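Chapter 7
Comparing Grippers on Soft Goods

Contents of this chapter
7.1 Why cloth is a separate case
7.2 Choosing the tools to compare
7.3 Setting up a fair trial
7.4 What to record
7.5 Reading the results
Exercises

In Chapter 6 we compared grippers on rigid objects: blocks, tins, mugs and machined parts. The main questions there were whether the jaws opened wide enough, how much force they applied and whether the object slipped. A block has the same shape before and after it is picked up, so a result could be written down as a hold or a drop, with a few notes on alignment.

Clothing does not behave in this way. A jumper has no fixed outline. It can be lying flat, folded, bunched or half under something else, and each attempt to move it changes its shape. Two trials that begin with the same garment in the same spot may be quite different by the second grasp. A gripper can close firmly on a sleeve and still fail at the task, for instance by dragging three layers along when only the top one was wanted.

This chapter deals with how to compare grippers under these conditions. It concentrates on hand-held grippers, which a person moves directly, because they allow jaws and finger pads to be tested before any arm has been chosen. The arm is brought back in Chapter 8.

7.1 Why cloth is a separate case

Three properties of fabric matter most to the person running a comparison.

The first is thickness. A cotton shirt is thin enough that hard, smooth jaws may close on it and hold almost nothing. A thick knit gives the jaws more to bite on, but the bulk of a folded edge can stop them from closing evenly.

The second is stretch. Ribbed knits lengthen across the ribs when pulled. The operator moves the gripper and for the first part of the movement only the near side of the garment follows. People who have practised on woven cloth tend to stop too early.

The third is friction, both between the pad and the cloth and between the cloth and whatever it is lying on. The second of these is often forgotten. A garment slides freely on a polished table and much less freely on a blanket, and pads that did well on one may do badly on the other.
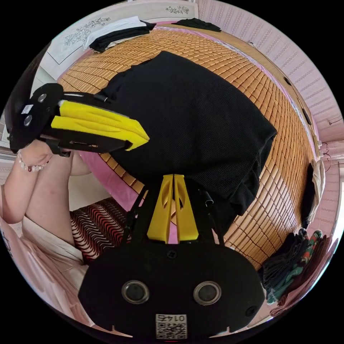
Folding is the task used most often in this chapter. It needs two hands, it has a clear end point, and it can be done at home without special equipment. It also shows up differences between pads more quickly than simple lifting does. During a fold the cloth has to be held, carried, lowered and let go, and a pad that grips well may be poor at letting go. Malou Bergmann, who ran the early trials at Plendari, found that most of her failed folds went wrong at release, when the edge stuck to one pad and came back up with it.

7.2 Choosing the tools to compare

It is tempting to compare two complete products and report which did better. The result is usually hard to use. If the Watik gripper folds more towels than the Brarness gripper, the cause may be the pads, the jaw shape, the weight, the position of the camera or the operator's habits.

A better plan is to change one part at a time. Keep the housing and the cameras the same and change the pads. When the pads have been settled, keep them and change the jaw opening. Ruoxi Qiu used this method in the Quiambao study, which is followed as a worked case in section 7.5. She compared 4 pad materials on one gripper body before any other body was tried.

Two-handed work adds a further choice. Both hands may carry the same tool, or the pads may differ from left to right. Begin with a matched pair. Mixed pairs are worth trying later, but they double the number of conditions, and the operator's stronger hand then becomes part of the comparison.

Label each gripper clearly and keep the same label for the whole study. If pads are replaced through wear, write the change against the label in the log. Foam in particular wears down and picks up lint, so a pad that has done up to 1,000 grasps should not be treated as the same pad that began the trial.

7.3 Setting up a fair trial

Each operator should have a practice period before anything is recorded. We suggest 30 folds with each tool, spread over more than one sitting. The order of tools should then be changed from one operator to the next.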